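3.2 Containers and closures

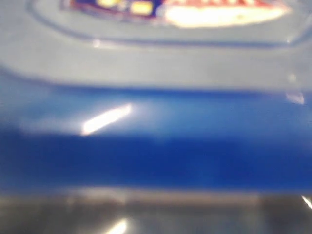

The second group of items in the household inventory consists of rigid plastic containers with a printed label. These were recorded separately from cartons and flexible packs for two reasons: they are reused far more often after the original contents are finished, and their labels survive handling well enough to mislead a later reader about what is inside. Across the 22 kitchens visited in November, the inventory lists 304 such containers.

Each container was assigned to a shelf class (open, closed, under-sink) and described by body color, closure type and label position. Label position proved the most difficult of these to code. Hicham Hamdy and Ghizlane El Idrissi coded the full set independently and disagreed mainly on labels set inside a molded rim, which one coder treated as part of the body and the other as a separate panel. The final scheme follows the second reading — a rimmed label is a panel, whatever its depth.

Figure 4. Glossy plastic surface at close range: printed label within a raised, rounded rim, gray-blue plastic under it, and a blue band lower down.

Body color was coded from the largest uninterrupted area and excludes the label. Where two colors met in a horizontal band, both were entered, the upper one first. Translucent and opaque plastics were not distinguished in the first pass. Zwane's earlier survey of pantry storage in Loltesero did distinguish them, and the two sets can only be compared after its categories are merged.

Reuse was established by asking the resident. A container was marked as reused if its contents differed from those for which it was sold, including cases where the new contents were of the same general kind (rice in a container sold for lentils, for instance). Residents were not asked to open anything. In 10 kitchens the resident could not say what one or more containers held, and these entries were left blank in the contents column but kept in all totals.

Two limits of the procedure should be noted. Containers stored behind others were recorded only when the resident moved the front row, so deep shelves are under-represented. The shelf classes were also drawn up for the fitted kitchens of the Palier estate and transfer poorly to older units, where a single cupboard may be open on one side. Section 3.3 applies the same coding to cartons.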